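House rules for a robot table

Posted 11 August 2019

I've been writing down the rules we use when the arms share a table with a coffee machine. Nhyira Amegashie asked me for them in March, and I kept sending her half a list. Most of them came out of small annoyances.

Water and power

Treat the tank as a spill that hasn't happened yet. Fill it before the arms are switched on, never with a gripper over the table. Put the lid back on properly. The mains cable goes out the far side, away from the arms, and you check it again if anyone has shifted the machine.
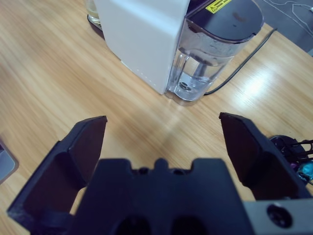 Speed is the other thing people argue over. We cap ours at 40 per cent of full speed for anything with liquid in it, and 10 per cent for the first run of a new task. Nkrumah Ametepe thinks the second figure is fussy. I've left it in.

Hands stay off the table while the arms are live. If you need to move a cup, stop the arms first, and say so out loud if someone else is at the laptop.

Before each session

1. Try the stop button. Looking at it doesn't count.
2. Pull gently on both gripper fingers. Printed parts work loose.
3. Check the bolts on the base plates and write the date in the log.
4. Move any wires lying on the wood out of the arms' reach, or tape them down.
5. Put the cup and tray where the task sheet says. 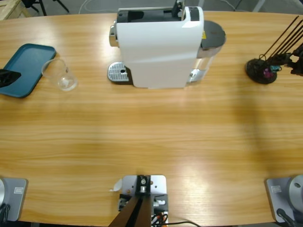
6. Run the arms through the task once with no water in the cup.

After a fault, leave everything where it stopped and write it up before you reset. Two lines will do.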